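In Praise of the Round Foot
by Éabha Lynch

I have been moving furniture again, so I have feelings about bases.

I don't mean bases in any grand sense. I mean the flat part at the bottom of a thing that lets the thing stand up. Desk lamps have one, and so do paper towel holders, mug trees, shaving mirrors, music stands for children and those little racks for hanging necklaces. You buy the top part. The top part is what's in the ad, it's what you squint at in the store to see if it goes with the curtains. Then you get it home and for the next ten years the part you live with, the part you dust and bump and slide your mail around, is the foot.

My opinion, and I've held it long enough that my family leaves the room when it comes up, is that the foot should be round, it should be low, and it should be plain. I will take almost any color. I lean toward white, and I'll get to why, because white is the part people fight me on.

Let me start with round. When we moved into the apartment in Benavides my desk was shoved into a corner that was too small for it, and I had a lamp with a square base. It was a good-looking lamp! Brushed something or other, sharp corners, cost more than I admitted to at the time. And a square base has an opinion about how it should sit. If you nudge it with your elbow it goes crooked, and then it looks crooked, all day, and you straighten it, and you nudge it again. I must have squared that lamp up with the edge of the desk every morning for two years. A round one can't be crooked. You can spin it while you talk on the phone (I do) and it looks exactly the way it did before you picked up. There are very few objects in a house that forgive you that completely.

Corners also catch. They catch sleeves and charger cords, and once, memorably, a tablecloth with a full gravy boat on the other end of it. I'm not going to tell that story again. Albertina Morais was there and she tells it better.

Then low. Something has gone wrong with bases in the last while, and I blame the charging pad. Every lamp I look at now wants its foot to be a tray, a speaker, a pen cup and a place to lay your phone, so the foot gets taller and fatter until it's a small building. I went to look at lamps at Kelosach in September and the salesman was very proud of one where the base had a drawer in it. A drawer! I opened it and it was deep enough for maybe a stick of gum. Meanwhile the thing took up as much table as a dinner plate and you couldn't have slid so much as an envelope onto it without tipping the envelope over the side.

A low base gives the table back to you. You can park the edge of a notebook on it. You can push a bowl right up against it. A thin disc with a skinny post coming up out of it hardly takes part in the conversation, and I like that in a piece of furniture. I'd like it in some dinner guests.

The lip is where I get picky. A flat disc that just stops at its edge looks unfinished to me, like a lid somebody put down and forgot. Give it a slightly raised rim and the whole thing settles. You get a bright line where the light lands on the rim and then a bit of soft gray next to it where the disc meets the table, and it's enough. It reads as a made thing. On a pale table it's about all the decoration you need.
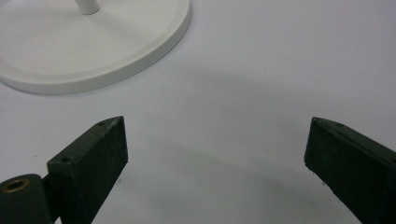
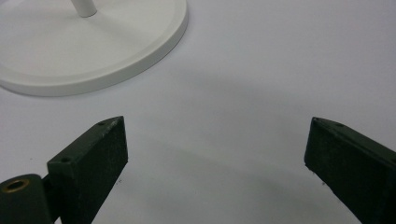
The Skarnositz Table, Issue 206, page 2

So, white on white. I have had this argument with Niilo Kettunen more times than I can count, and he is a man of taste, so I'll give his side fairly. He says a white base on a white table is a failure of nerve. He says if you're going to own an object you should be able to find it. He has a red enamel lamp on a black desk and from the doorway it looks like a stop sign, and he loves it, and I have to say it suits him.

But I think he's got hold of the wrong idea about what a pale table is for. People talk about white tables as if they were blank, and no table I've ever sat at was blank for one minute. Go look at yours in the late afternoon, around four when the light comes in low. It's gray over here and nearly yellow over there, and there's a wide soft shadow thrown across it by something you can't even identify. Half the pleasure of a pale surface is all that slow weather going over it. Put a white disc down in the middle of it and the disc gets the weather too. It goes bright on one side and dull on the other. Put something red there and you will only ever look at the red thing.

Now the complaint I can't wave away, which Khurram Tanoli put to me in a letter after my last piece on tabletops. He wrote (I'm shortening, he had a lot to say): a white table shows every crumb, every grain of pepper, every smudge, and a person who recommends one has either no children or a cleaner.

I have neither! I mean, I have children, they're large now, and I've never had a cleaner. And yes, it shows everything. A few dark specks on a white table will stare at you from across the kitchen. I used to wipe ours down about as often as I blinked. Then at some point I quit, and what I found is that specks are sort of all right. They're just the table telling you that somebody ate toast. On a dark wood table the same toast crumbs are there, you're just putting your sleeve in them without knowing. I would rather know. Khurram would rather not, and I suppose that's the whole of our disagreement, and we've agreed to eat at his place when it's ribs.

The base itself is easy, though, and I'll defend this against anybody. A matte white one wipes clean with a damp cloth, one lap around the top and one around the rim, and you're done. The only tricky spot is down where the post comes in, where a little ring of dust will collect if you let it. A dry paintbrush gets that. Use one of the cheap ones from the kids' watercolor set. Shiny chrome bases, on the other hand, are a second job. You wipe off the fingerprints and the wiping leaves streaks, then you polish off the streaks and leave fingerprints. My mother had a chrome floor lamp and I think she hated it more than she ever hated a person.

There's one point where I've changed my mind, and it has to do with weight. I used to say a base couldn't be too heavy. I'd pick things up in stores and if my wrist complained I'd nod like I knew something. Then we stayed a week in a rental in Bonport that had a reading lamp with a foot like a manhole cover. It was wonderfully steady. It had also ground a gray half-moon into the tabletop, from everybody before us dragging it closer to the chair. Nicanor Jaramillo, who refinished our kitchen chairs and has seen more ruined tabletops than I'd want to, told me afterward that he gets more rings and scrapes from lamps than he does from hot pans. His fix is felt under the foot and picking the thing up when you move it. Mine is felt and a base just heavy enough that the cord can't pull it over. If you have to drag it, it's too much lamp.

Turn it over before you buy it, is what I'm saying. People look at me funny in the lamp aisle because I have everything upside down. But the bottom tells you a lot. Is there felt or is there just bare edge? Does the cord come out the side through a proper notch, or does it come out underneath so that the whole thing rocks forever on its own wire? I have put back some very handsome lamps over a notch.

And set it on a table while you're there, a real one at the height you'd use, and look at the foot by itself. Hold your hand up to block the top part if you have to. If all you can see is a disc and the first inch of the post, do you still like it? Most of the time that's the view you'll have anyway, with your head down over the bills or the crossword, and I've gotten to where I buy the bottom first and let the shade be whatever it wants.

Niilo is coming over this weekend to look at a spot in our hallway. He says it needs a coat stand, something with claws, in brass. I've told him he can bring pictures.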